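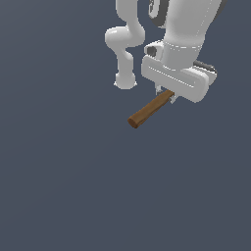 Promwood, July

3.2 Paper stock and the question of bleed-through

Claims about notebook paper are easy to make and hard to pin down. Makers tend to quote a single weight and leave it at that, as though a heavier sheet must always take ink better. We doubted this at the outset and, after handling 13 pocket notebooks from three ranges (Citer, Gosselin and Fotel), we doubt it more.

Each notebook was written in with the same fountain pen, the same gel pen and the same soft pencil. Pages were left overnight and then read from the back by two of us, working apart. Figure 1 shows the simulated arm, with a brown wooden stick in its gripper. 

The Gosselin books, sold at 70 gsm, showed less ink on the reverse than two of the heavier Citer books. Sizing is the likely cause, but we had no means of testing for it and would not lean on the point. The Fotel covers are described on the wrapper as 165 gsm card. They creased at the spine well before the Citer covers did, and the stated weight told us little about how they would last in a pocket.

Some caution is due on our side as well. Only 3 of the notebooks were bought in more than one batch, and in one of those the two copies behaved quite differently. A buyer reading our scores as a ranking would be reading too much into them. The usual online reviews, which rest on a single copy and one favourite pen, seem to us weaker still – and they are what most people go by.

Ruling and line spacing are dealt with in section 3.3.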